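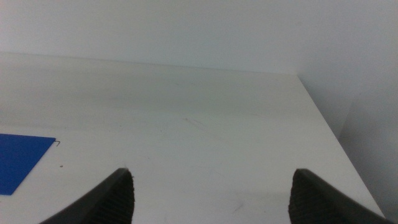
Gorow — wrist-view logging and replay tools

Gorow is the small pile of software we use to record, trim and replay manipulation episodes from a wrist camera. It began as one script and grew over a long winter, so please forgive the places where the names don't quite match each other. If you've come for the data, it sits in the companion set, Stolenlow, and most of what you need to load it is described further down this page.

What's in the box

gorow-record writes camera images, joint positions and gripper width to one folder per episode. Everything is stamped from the same clock, and I can't tell you how many evenings that one decision has saved us.

gorow-trim finds the idle stretches at the start and end of an episode and marks them. It doesn't delete anything! You get a small text file next to the episode, and the loader respects it or ignores it, depending on the keep_idle setting.

gorow-replay sends a recorded episode back to the arm through Condik, our controller. Please run it with the dry flag first. It will print the path and the largest joint step without moving a thing.

Getting started

You'll want Python 3.9 or newer and a working copy of Condik. Clone the repository, run the setup script from the top folder, then copy settings.sample to settings.local and fill in your camera name and arm address. If the recorder complains that it can't find a gripper, check the address before anything else (I have reinstalled the whole package twice over a typo).

About the data

Stolenlow holds 1211 episodes, of which 1183 load without warnings. The other 28 have gaps in the gripper width and are listed in gaps.txt; they're still perfectly good if you only need images. Of the full set, 794 carry a written task label. The rest were recorded before we had settled on wording, and we'd rather leave them blank than guess.

A few things to keep in mind if you train on this. Pale tabletops against pale walls give the depth estimator very little to hold on to, and the table edge is often the strongest line it gets. Faint scratches and smudges on the surface can be picked up as small objects by the Lai detector, so we ship a mask option, ignore_marks, which is off by default. The fingers are left in the images on purpose — cropping them out made the grasp predictor noticeably worse in our hands.

Known problems

Replay drifts on very long episodes. The trimmer sometimes treats a slow approach as idle time; raising min_motion usually helps, though I'd look at a couple of episodes by eye before trusting it.

Changes

March 2023: new loader, keep_idle added, 56 task labels corrected.

Questions and patches are very welcome. Panagiotis Papadopoulos looks after the recorder and the loader, so please tag him on anything to do with timing, and attach your settings.local with the address removed.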